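Household Carton and Pouch Recovery Pilot
Second progress report to the Kirby Fund
Reporting period: April through September

1. Status

The pilot is in its collection phase. The separate stream for paperboard cartons and flexible food pouches has run every other week in both service areas since April, with one missed cycle in July. Enrollment is complete at 2,000 households, of which 800 are in Flulness and the remainder in Flullville. Composition sorting is on schedule. The cost model is late and is covered in section 5.

Spending is within the approved budget. Savings on printed materials have been moved to the sorting line under the transfer allowance in the grant agreement. No change to the total is requested.

2. Background to the material stream

The first report described the baseline. Dry packaged food arrives in homes in two main formats, the folding carton with an inner liner and the standing pouch. Cartons are accepted in the existing mixed paper stream, but a large share reaches the sorting plant with the liner still inside, and these are downgraded or pulled as contamination. Pouches are not accepted at all. Most are laminates of two or more films and have no separate outlet in the county.

The pilot tests whether a single added bag, collected on the same truck as paper, can recover clean cartons and keep pouches together in sufficient volume to offer to a processor. It does not test the chemistry of laminate recycling. That question belongs to the processor and is outside the scope of the grant.
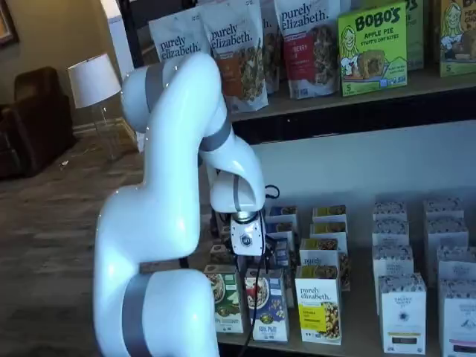
Are residents asked to rinse the pouches before they go in the bag?
Residents are asked to empty and shake them out. Rinsing is requested only for pouches that held something wet or oily, such as sauces or nut butters.

3. Collection

3.1 Participation

The agreement sets a target of 70 percent of enrolled households setting out at least one bag in any two consecutive cycles. Flullville has met the target since June. Flulness has not met it in any period to date, although its rate has risen in each of the last three cycles.

The two areas differ in ways that may account for part of the gap. Flullville is mostly single-family homes with curb service. The Flulness route includes four apartment blocks where bags are carried to a shared enclosure, and bags from these blocks cannot be tied to a household unless the tag is intact. Tags were falling off in damp weather. A heavier tag with a punched hole was introduced in August and losses have dropped, so the Flulness rate before August should be read as a low estimate.

3.2 Missed cycle

The first July cycle in Flullville was not collected. The truck assigned to the route was out of service and the spare has no divided body. Bags were picked up with the following cycle. Weights for that cycle are reported as a double period and are excluded from the participation rate.

3.3 Bag supply

The original bag was too narrow at the mouth for family-size cartons, and residents were told in the first mailing to flatten them. Many did not. Flattened and unflattened cartons behave differently in the truck, and unflattened ones split the bags when compacted. The replacement bag, supplied by Prajapati, is wider and made from a thicker film. Split bags are no longer a material problem. The unit cost is higher and will be carried into the cost model.

4. Composition sorting

Each sort draws 200 bags from a single cycle, selected at the transfer station before compaction. Bags are opened on a table and the contents separated into six groups: cartons without liner, cartons with liner, loose liners, pouches, other recyclables, and reject. Each group is weighed. Cartons and pouches are also recorded by product type, using the category list agreed with the Fund in the first quarter.

Three sorts have been completed. The results are consistent enough to support the following statements, which will be tested again in the final sort.

Cereal cartons are the largest single item by weight in both areas. They are also the cartons most often found with the liner removed, probably the result of the liner being loose and easy to pull. Cartons for baking mixes and rice dishes tend to arrive with the inner bag still in place.

Pouches are light, and weight understates how much of the bag they fill. From the second sort on, the crew has recorded volume as well, using a marked bin. We recommend that both measures be kept.

Reject material is mostly frozen-food cartons with a plastic coating. Residents cannot be expected to tell these from uncoated cartons by sight. The instruction card now says to leave out anything that was sold frozen - a blunt rule, but one that can be followed at the kitchen counter.

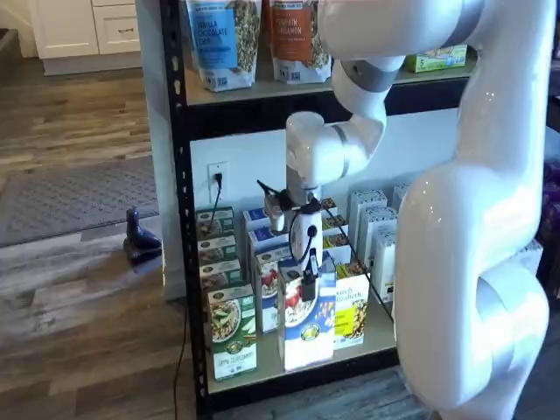

White and blue cereal box, lower shelf.

4.1 Liners

Loose liners were not part of the original design. Residents who pulled them out of the carton then put them in the bag as well, and the quantity is now large enough to bale. The processor has agreed to take a trial bale of liners alongside the pouches. If the material is refused, liners will go back to general waste and the card will be amended.

4.2 Sorting table

Sorts were slower than planned in the first round. The table was too low and had no lip, and small items rolled off. It has been raised on blocks and fitted with a rim. The third sort was finished inside a single shift, which the first was not.

5. Cost model

The draft was due at the end of August and was not delivered. Two inputs are missing. The hauler has not yet separated driver time on the pilot routes from driver time on ordinary paper collection, and the processor's gate fee for pouches depends on the trial bale. The hauler's figures are promised for October. If the gate fee is still unknown at that point, the model will be issued with a low and a high case.

Early work suggests that bag supply and sorting labor will be the two largest cost lines and that added driver time will be small. These are working observations and should not be quoted.

6. Risks

The main risk is loss of the pouch outlet. There is one processor within practical hauling distance. Bales are being stored under cover at the transfer station, and space is sufficient through the end of the grant period.

A second risk is seasonal. Carton volume rises in November and December, and the Flulness enclosures were full on two occasions in late summer. An extra cart has been ordered for each enclosure.

7. Next period

Collection continues on the current schedule. The final composition sort will be held in November. A short survey on the bag, the card and the frozen-food rule will go to all enrolled households with the October bag delivery, with a paper form and a prepaid envelope. Survey results and the cost model will be sent to the Fund together, ahead of the final report.

One decision is requested. The processor has asked to see sort data by product type before accepting the trial bale. The grant agreement treats these data as confidential until the final report. Written consent to share the three completed sorts would allow the bale to ship on the planned date.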